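Clearing the top of the drawers

2024-01-02

The first working day of the year was still a free day for me, so I decided to deal with the small chest of drawers. It has three drawers and it stands in the corner near my desk. In the flat in Dolton where I lived before, it held my papers. After I moved here it became the place where everything is put down for a minute and then stays for a week.

I bought it from Tsoukalas, a second-hand furniture shop which I think has closed now. I paid 274 for it together with a lamp, and the lamp broke in March. The chest is not beautiful but it is the right height, and I can reach the top without getting up from the chair. This is convenient, and it is also the whole problem.
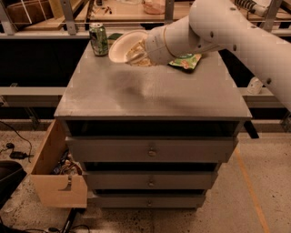
My rule for this year is that a flat surface should be cleared in the evening, even when I am tired. I took the rule from a little booklet called Cikonness, which a colleague left on the shelf at work. Most of the booklet was too strict for me (it wants you to own only five plates), but the part about surfaces was sensible. What collects on mine is nearly always from eating: a green drink can at the back, a snack packet, a cream-coloured bowl. None of it is dirty work to clear. It is only that each thing has a different place to go, and at ten in the evening this feels like a long journey.

So I tried to make the journey shorter. I now keep one bag for cans and one for other rubbish, both hanging on the same hook behind the door. Plates and bowls go to the kitchen in one trip. If a paper plate is greasy, it goes into the ordinary rubbish, and if it is clean I am allowed to use it again for bread or biscuits. My mother would not agree with this, but she does not read the blog.

The drawers were the other part of the work. When the top is full, it is often a sign that the drawers are full also, and then the things have nowhere to go. The middle one had two old telephone chargers, the instructions for a kettle I no longer have, and a great number of batteries which I could not say were new or used. I bought a small tester from a brand called Ereo and spent a rather happy half hour with it. Most of the batteries were finished.

The bottom drawer I did not touch. It has letters in it and I know I would sit down on the floor and read them all.

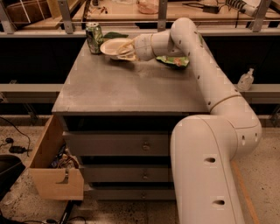 Do you need to empty all the drawers before you start on the top? I would begin with the top, because it takes five minutes and you can see the difference, and then do one drawer on another day.

For wiping I use a cloth with warm water and a very small drop of washing-up liquid, then a dry cloth after. I used to spray polish on it, but dust seemed to like the polish even more than I did. Sticky rings from drinks need the warm cloth left on them for a moment – scratching with a fingernail works too, but slowly.

Next I would like to do the shelf above the radiator. There are jars on it from the old flat that I have still not opened.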